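Packing & Folding | Travel Basics
July
By Rui Caldeira

How to Fold a Plain T-Shirt on a Bed

Most folding guides assume you have a table. In a hotel room you usually have a desk the size of a tray and a very large bed, so the bed is where the folding gets done. The method below is the one I use for a dark cotton T-shirt at the end of a trip. It works on a soft surface as long as you keep the folds wide and don't press too hard.

You need a shirt, a bed with the cover pulled more or less level, and somewhere to stack the finished shirts. A dresser top or the seat of a chair will do. Allow 30 minutes for a full suitcase if you are new to this. One shirt takes very little time once your hands know the order.

Before you start

Empty the case first and sort by type. Shirts go together, then pants, then small things. Check that everything is dry, especially around the collar and under the arms. A damp shirt put away in a closed case will smell by the time you get home.

Work from the foot of the bed or from the long side, whichever lets you reach the shirt without leaning on the mattress. Leaning makes a dip and the shirt slides into it.

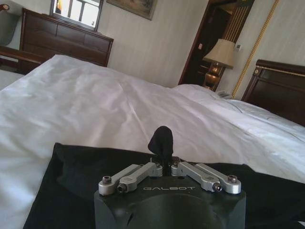

If the duvet is thick, push the extra filling toward the pillows or off to one side. You don't have to make the bed. A few creases underneath are fine, but a deep fold under the shirt will show up as a crooked line later on. Dark clothes on white bedding are easy to work with, as you can see every edge. With a white shirt I put a towel down first.

Laying the shirt out

1. Drop the shirt face down with the collar pointing away from you. Take hold of it at the shoulders and give it one shake before it lands.

2. Smooth it from the middle toward the sides with flat hands. Don't drag the hem, since jersey stretches and you will end up with one side longer than the other.

3. Fold the left side in, sleeve and all, so that the outer edge lands a little past the center of the collar. Turn the sleeve back on itself so it doesn't stick out.

4. Do the same on the right. You should now have a long shape with straight sides. It will often be a bit wider at one end, and that can be fixed by nudging the fabric in with your fingertips.
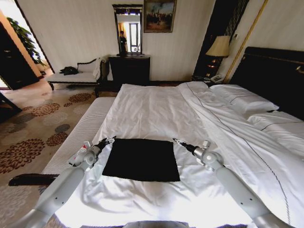

Tightening the sides at this stage saves trouble later. Albertina Rocha, who taught me this when we both worked in the laundry at the Clinard, would redo the sides two or three times and then make the last folds very quickly. I do it once and live with the result, unless the shirt is for work.

A long-sleeved shirt goes the same way, except that the sleeve gets folded down along the body so it lies parallel to the side.

Making the cross folds

5. Pinch both corners at the narrow end, one in each hand, between thumb and first finger. Keep your hands level and pull very slightly outward so the edge is straight.

6. Lift the edge just clear of the bed and carry it over to the other end. Lower it without letting go until the corners meet.

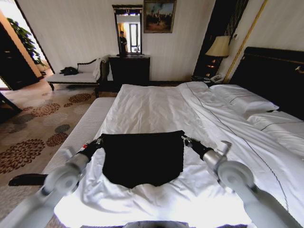 7. Fold once more if your case is shallow. For a deep case, leave it as it is.

8. Run the side of your hand along the last fold, slide both hands underneath, and move the shirt to the stack. Put the folded edge toward you so that you can pull one out later without disturbing the rest.

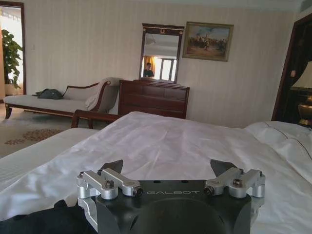 Bed, chaise and chest of drawers.

If it goes wrong

The shirt slides around: the cover is too slippery. Turn the duvet back and work on the sheet.

The corners don't meet: one side was folded in at an angle. Go back to step 3.

The stack leans: turn every other shirt around.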